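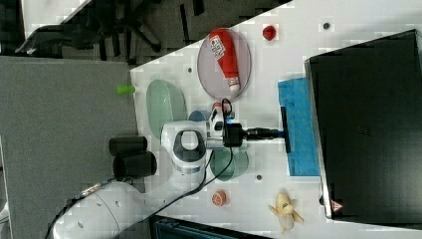

Domingo Jara wants to know whether you have to be able to sing. You do not. The Corkell Evening Choir is after 4 tenors, and at this point we'd take a confident hum.

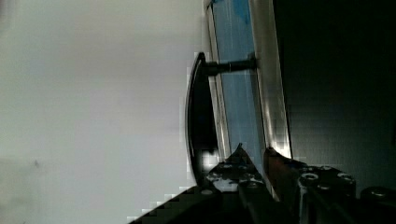
Rehearsals start at 7 in the evening and run until someone's bus goes. We are working up a Nelmont carol in April - don't ask. The altos have opinions on fresh air, so anyone who can stand beside a pale blue pane like that one and not fiddle with it will go far.
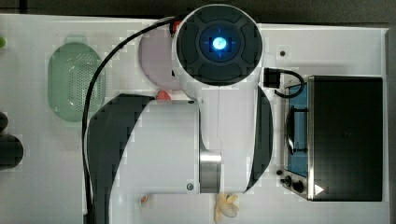
Too many verses, says Constanza Herrera, and she has sung all of them. Fee: £95 a year, biscuits extra. Names to Orla Foley.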